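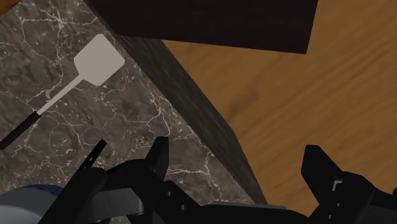 **Simulated kitchens, fewer real hours**

June 2022 – I stopped by the Prumovum lab to hear what Phong Cù has been up to, and I came away with a full notebook (and very cold coffee). His team wanted to know if a robot arm could learn to pick up kitchen tools mostly in simulation, with only a little practice on real hardware.

So they made 500 rendered kitchens, changing the countertops, the lighting and where the spatula lies each time. The arm then got just 40 practice runs on a real counter. After that it managed 80 percent of its test grasps! The same arm with the same 40 runs and no simulation got barely half of them.

Thin, flat tools are still the hard part, Phong told me – the fingers tend to skid over a handle before they close. He thinks the simulated friction is too generous, and he's already rewriting that bit.

The method is called Rilidex, and the code goes up once the paper is out. Next on the list is a set of ladles, which I'm told are worse.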